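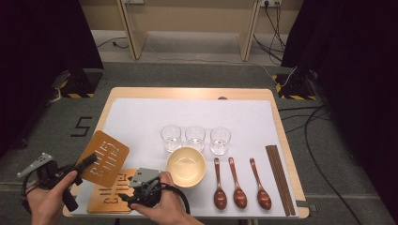
Table-setting work with the Bumon pair: placards, bowl, glasses, spoons and chopsticks.

Setley Bumon Hand-Held Grippers: Long-Term Review

I love these things, and I'm going to spend most of this review on the day one of them let a glass get broken. Both are true! If you only want the verdict, skip to the end. If you already own a pair, please read the middle part and then go and wiggle your linkage arms.

We bought 2 pairs of the Bumon in spring for the table-setting work at our Tambridge room. The job is simple to describe: a person wears one on each hand, moves tableware and small signs around a table, and the recordings go on to teach a fixed pair of robot arms to do the same. Until then we had been using a homemade set of grippers that weighed too much and pinched the web of your thumb. After eight weeks and 813 kept takes with the Bumon, I would not go back for anything.

In the hand

The first thing everybody notices is how naturally the pair sits. You squeeze, the fingers come together, you let go, they open. The travel is long and smooth, with just enough spring that you can feel where you are without looking. Flat things are where most hand-held grippers embarrass you, and the Bumon is a joy with them. I can pinch a placard by its corner, lift it off the table and hold it up without the thing swinging around like a cat flap. Chopsticks are harder, as they always are, but even there you can get the tips of the pads under one side of a bundle and scoop.

The metal plate on top takes whatever you want to bolt to it. There are plenty of holes and they line up with the brackets we already had, so mounting took minutes and not the afternoon I'd set aside. It does add height, which you'll notice the first few times you reach past a tall glass, and then your hands learn it and you stop noticing.

The handle suits big hands and small hands. My own are small, and the homemade set had me regripping all the time. With these I can do a long session and go home with wrists that still work.

The cable is my one everyday gripe. It leaves the gripper at a spot where it wants to droop toward the table, and if you cross your hands it will find a spoon and take it for a walk. We now run ours down along the forearm with two soft straps, and that mostly fixes it. Setley sells a strap kit. Put the straps in the box, Setley!

What went wrong

In May we were replaying a batch of glass takes on the robot arms. The motion was a plain one: approach a tumbler from the side, close, lift, move it over, set down, open. We had done it many times with bowls and spoons and had become comfortable, probably more comfortable than we should have been. The left arm came in, closed, and kept closing past the point where a person would have stopped. The glass went. It broke at the rim first and then all the way down, and pieces landed on the table and the floor beside it.

Our operator was standing outside the floor tape with eye protection on, so the story ends with a broom and a short break. It could have been a worse one. I've changed what I do because of it, and I'll get to that.

The obvious suspects were on the robot side. We checked the force limit, which had been set too high for glass (our mistake, and I'm owning it here). But a high limit only explains why the arm was able to crush the tumbler. It doesn't explain why it was trying to. For that we had to go back into the recordings, and there it was, plain as day once we plotted the opening width against the video. In the bad takes the left gripper reported a narrower opening than the fingers really had. The person had closed on the glass, held it nicely and stopped. The log said they'd gone on squeezing, well into where the glass was.

So the recordings were lying, only a little, and only on one hand. A spoon doesn't care. A thick placard doesn't care. Glass cares very much.

Finding the cause took me most of a morning with the gripper in my lap. Each finger pad rides on a linkage arm, and the arms have brass-colored grommets set into the plastic where things pivot. On the faulty unit one of those had crept outward. You couldn't see it unless you knew to look, but with the fingers held still I could rock the arm with my thumb and watch the reading change while the pad stayed where it was. That slack was the whole fault. The sensor is measuring the linkage, and the linkage had stopped agreeing with the finger.
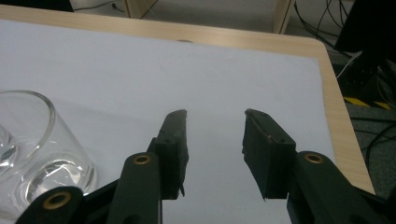 The wiggle test, then, for anyone who owns a pair. Open the gripper all the way and let it rest. Hold one pad firmly between finger and thumb, and with your other hand push the linkage arm gently sideways, up, and down. A healthy one feels like a single solid part. A bad one gives a tiny tick, more felt than heard. Do the same for the other side. Then close the fingers on something stiff of a known width, read the number, open, close again, and see if it comes back the same. Ours wandered on every close. The good units repeat so well that I did it a few extra times for the pleasure of it.

I'd also check the top edges and tips of the pads while you're down there. Ours pick up scuffs from tapping the table and they seem to be harmless, but a pad that has been knocked out of square will throw the width off in a similar way, and it's quick to rule out.

How Setley handled it

Very well, and I want to give them credit. I wrote to them with the plots and a short clip of the arm rocking, half expecting to be asked whether I had dropped it. (I had not. I can't speak for everyone who has worn it.) They wrote back the same afternoon, asked for one more reading with the fingers fully shut, and sent a replacement linkage with a different fit at the pivot. Swapping it in is a pleasant little job. Four screws, one spring that wants to escape across the room, and a zeroing routine that the software walks you through.

They also told me which way to press the old part if I ever needed to limp through a day on it. I tried that out of curiosity. It holds for a while and then creeps again, so treat it as a way to finish up and not as a repair. And please don't glue it. Glue gets into the pivot, and then the finger drags.

The new linkage has been in since then and repeats beautifully. I test it every morning before the first take and haven't felt so much as a tick.

What I'd still like them to change

The software should catch this. Lockwood, the recording program that we use with the grippers, is happy to warn you about a loose cable or a full disk, and it zeroes the opening width when you start up. But it only looks at the fully closed position. A gripper with slack in the linkage can zero perfectly and be wrong everywhere else. A second check at a known width would find it in a few seconds, and I'd gladly spend those seconds.

The manual should mention it too. The maintenance page covers wiping down the pads and charging and storage, all good stuff, and says nothing about checking the pivots. If a part can wear in a way that changes the numbers, give me a line about it and a picture of where to put my thumb.

And I'd love a spare linkage in the case. There's a cutout in the foam that is exactly the right size, which is either a coincidence or a tease.

What we changed

We pulled every glass take made with the faulty left unit and recorded them again. It hurt, but once you know a batch is bad there's no good way to argue yourself into keeping it. The spoon and placard takes we kept after looking through them against the video.

Every gripper now gets the wiggle test and the width test before work starts, and the reading goes in the log with the takes. If the two closes don't match, that unit goes back in its case for the day.

On the robot side, the force limit is set per object and not per session. First replays of anything breakable are done with a plastic stand-in of the same size, at low speed, with a hand on the stop. The replay doesn't begin until everyone is behind the tape. I used to be a bit relaxed about that last one if we were "just watching." I'm not anymore.

Should you buy it?

Yes! If you collect hand demonstrations of everyday tasks, the Bumon is the nicest tool I've used for it, and I have used some real clunkers. It's light, it's quick to learn, it handles flat and fiddly things far better than I expected, and the people who make it answer their mail. New users in our room are moving bowls around confidently within minutes of putting a pair on, and they come off grinning.

Just don't trust the width reading because it was right last month. Ask Setley whether your pair has the newer linkage, and if it doesn't, ask them for one before you go anywhere near glassware. I'm ordering another pair for the Tambridge room as soon as I can get the money signed off, along with the strap kit, which I am still a little grumpy about paying for.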